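# The Long Sunday at Borncombe

Sep 15, 2019

The wind came from the sea all morning, and on the links at Borncombe this changes everything. The players who started early had two hours of calm air. The players who started late had none, and most of them knew it before they reached the first tee.

Borncombe is not a long course, but it is an old one, and its greens are small. The tenth is the hole that people remember. It plays 584 yards along the edge of the dunes, and into the wind even strong hitters need three full shots to see the flag. On Sunday the leader made a seven there and lost the two strokes he had protected since Friday evening.
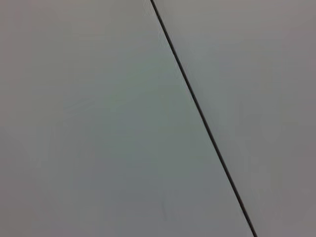 The young player who caught him grew up at Lisudden, a club with nine holes and a short season. In February the course there is closed by snow, so the juniors practice putting indoors on a strip of carpet. He told me that he learned patience on that carpet, and also that he hated it very much.

His patience was useful at the last hole. He laid up short of the ditch when the crowd wanted him to go for the green. Then he hit a low wedge, the kind of shot which looks like a mistake until it stops. It stopped ten feet from the hole, and he needed only one putt.

The Tuncer Trophy is a modest prize, and a win does not bring a place on any of the big tours. It does bring an invitation to Lalorthorpe next summer, where the field is stronger and the rough is cut less often. He has never played there. When I asked how he would prepare, he said that first he would like to sleep, and then he went to look for his shoes.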